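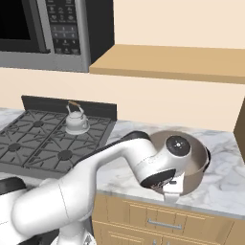

Wistham, October

Sim kitchen, pot task, arm over the front right corner of the hob with the fingers down in the pot. The kettle is on the back right burner, where it stays for this batch. Pot is on the marble to the right of the hob and off the heat, because the first job we hand over in the real kitchen is clearing and moving cookware between services, and no flame is involved in that.

Batch finished at 14:20. 316 episodes, 159 counted as good under the old rule (pot ends up inside the target area, upright). Under the rule Wiesława wants (the same, plus no contact with anything else on the way) the number will be lower. I have not rescored yet. The script needs the contact log and I had it switched off for the first part of the batch. My fault. Rerun tonight with logging on.

Approach path. The arm comes in from the left and crosses the hob to reach the pot. In sim this costs nothing. In the Nenau canteen the same path would go over a lit burner for most of the morning, and across the place where the second cook stands. Bogumił raised this when he came over from Nenau to look at the runs. He has worked that station for years and he saw it at once. Options:

1. Mount the base on the other side of the pot area. Needs the shelf position checked, the elbow may come up under it.
2. Keep the base where it is and bar the path while any burner is on.
3. Leave the layout alone and run only between services.

Option 3 is what the site manager expects. Bogumił is against it. Between services is when the cooks sit down, and if the arm stops with a fault one of them has to get up and see to it. He asked who that would be and I had no answer to give him. Action on me: write down who responds to a stop, and whether that is paid time.

Job changes, as they stand in the Gajewski plan: one person per shift moves from pots to prep, nobody leaves. The plan says nothing about training. Wiesława puts it at 17 hours per cook to be safe with restart, fault clearing and wiping down the gripper. The plan also treats the pot job as dead time. Bogumił says it is when he checks what is left over and tells the front to stop selling it. The arm will not do that. Either the check goes to prep or we add a weighing step, and I would sooner give it to prep.

Handle. The sim pot has a short black handle on the right side. The canteen pots have two loops and some are bent. Before the next training set we need scans of the real ones, bent ones included. Bogumił will put a few aside.

Next:
— rerun with contact log on, score under both rules
— second base position, 2,000 episodes, kettle moved at random between burners
— Stikari to confirm reach with the base turned round
— one page for the Nenau cooks on what the arm does and how to stop it, Bogumił to read it before it goes out
— ask again about the training hours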